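Folding shirts on the bed, how to stop the wrinkles?
Asked by Zineb El Idrissi in Laundry and Clothes
Viewed 435 times - 3 answers

I do not have a big table, so I fold all my clothes on the bed. The mattress is soft and my bedsheet is never really flat. When I fold a shirt it looks good, but in the evening when I take it from the shelf there is a line across the front and the sleeves came out of their place. I iron before folding. My shirts are mostly cotton, a few are mixed with polyester. Is the bed the problem, or my method? I am also moving in May and I would like to put the shirts in cardboard boxes already folded, so I don't have to iron 13 shirts again in the new apartment.

Answer by Fouad Abdel Rahman
Accepted by the asker

I think it is both, but the method more than the bed. I have folded on a bed for many years.

First, let the shirt rest after the iron. Put it on a hanger until it is completely cool. Warm cotton takes any shape you give it, also the bad shape.

Then close the top button and one in the middle, and lay the shirt with the front down. Smooth it with your flat hand from the center to the sides. Fold one side in, lay the sleeve straight down along the back, and do the same with the other side. After this fold the bottom up two times. If the line on the front bothers you, fold up in three parts, so that the line comes lower, where you can put it inside the trousers.

For the bed: pull the sheet a little before you start and work near the edge, where you can stand close. In the middle of the mattress you lean on it with your hand and everything slides.

Answer by Salma Soliman

Buy a folding board. I have the one from Garnix and it is ok.

Answer by Prasanna Siriwardena

I agree with Fouad about the cooling. I want to add something about the sheet, because I also asked myself this question.

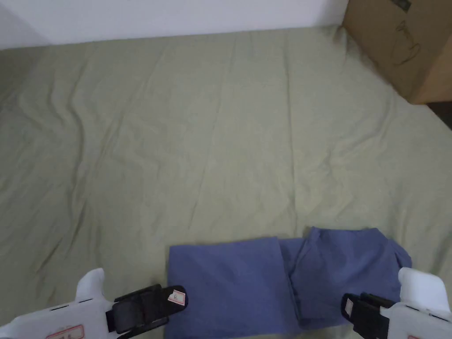
Page last changed: 20 March 2026

A green sheet with many soft creases, and a blue garment partly folded on it near the bottom edge of the mattress. Creases of this kind in the sheet do not go into the shirt, in my experience. They are too soft, and the shirt lies there only a short time. What makes the hard line is the weight on the shelf, so keep the pile low and put the heavy things like jeans at the bottom.

For the cardboard boxes, I would put the shirts standing on their side, like books, and not one on top of the other. Fill the box so they cannot fall over, but do not push them. A clean pillowcase on the bottom of the box is good against dust. When you arrive, take the shirts out the same day and hang them in the bathroom while you shower. Cotton will maybe still need the iron at the collar - the mixed ones usually not.

Comment by Zineb El Idrissi
Thank you, I will try the three parts and the boxes with shirts standing. Does it work for long sleeves too?

Comment by Prasanna Siriwardena
Yes, only fold the sleeve back once at the elbow if it is longer than the shirt.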